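Workshop Tips: Budgeting for a Bench Robot Without Crying

The arm is the cheap part. I say this as someone who spent a whole February comparing arms and then had nowhere to plug one in.

Before you sign anything from Cernness or Westotis or whoever has the nicest brochure this month, go through these.

Double the line marked "accessories." Grippers, fingers, base plates, bolts, cables and the longer cables you buy after the first cables. On our first order that line said $900. I still have the quote and I look at it when I need to feel young.

Measure the table, then measure the table next to it. The arm gets a footprint in the catalog. The pendant, power bricks, keyboard and coffee do not, and all of them want to live within reach. Plan for a side table from day one and put it in the budget as furniture, so the argument about it happens early.

Two arms means two of everything. Sugiyama will quote you a pair at a friendly discount — read down to the part about controllers.

Ask what a spare gripper costs and how long it takes to ship. We were told 5 days by one dealer and 5 weeks by another, for what looked to me like the same gripper.

Don't buy a fancy work surface until you know what the work is. Kraft paper and colored tape make a perfectly good grid, and when somebody decides the squares should be bigger you peel it up and start over. Buy more tape than you think. Keep the roll on the bench or it will leave the building.

Same goes for test parts. A few cubes and a plastic bin will teach you plenty about reach and placement before you pay Jitow for custom trays. 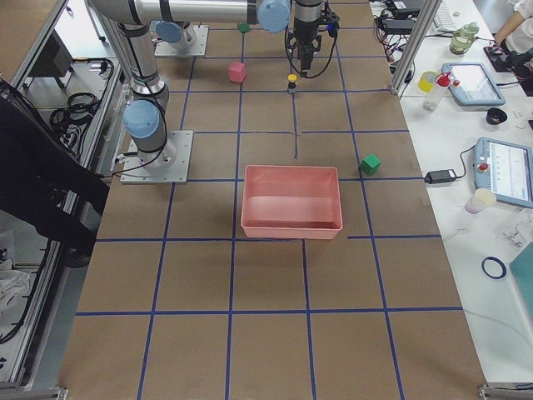

Paper, tape, a pink bin and a few cubes. The side table fills itself.

Cable management is a real cost. Put in a line for clips, sleeves and an afternoon of someone's time, then put in a second afternoon.

Last one: check which way the door opens. Ours opens inward, and the crate was 2 inches wider than what was left.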